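Adari Gripper: Dropped Parts and Pad Faults

Why does the gripper drop items it used to hold?
Usually a pad has worked loose on its arm. Each pad has two small screw holes in its narrow face. Stop the arm, cut power, and try to wiggle each pad by hand. If one moves, tag the unit and call Suha Hakim at ext. 39.
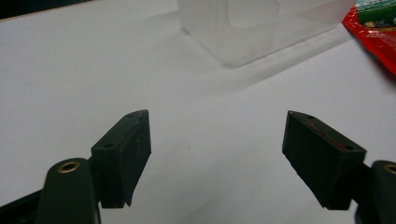
Gripper fingers open over the table, with a frosted plastic box beyond them.

Can I keep running with one loose pad?
No. On 02/04/2018 a pad came off on line 5 and landed in the operator's aisle. No one was hurt, but the line was down for 12 hours.

Can I tighten it myself?
Only if you have had the Zellico lockout training. Replace both pads together.

The fault light says 21. Is that the same problem?
No, 21 is a lost signal from the finger motor. Check the cable first.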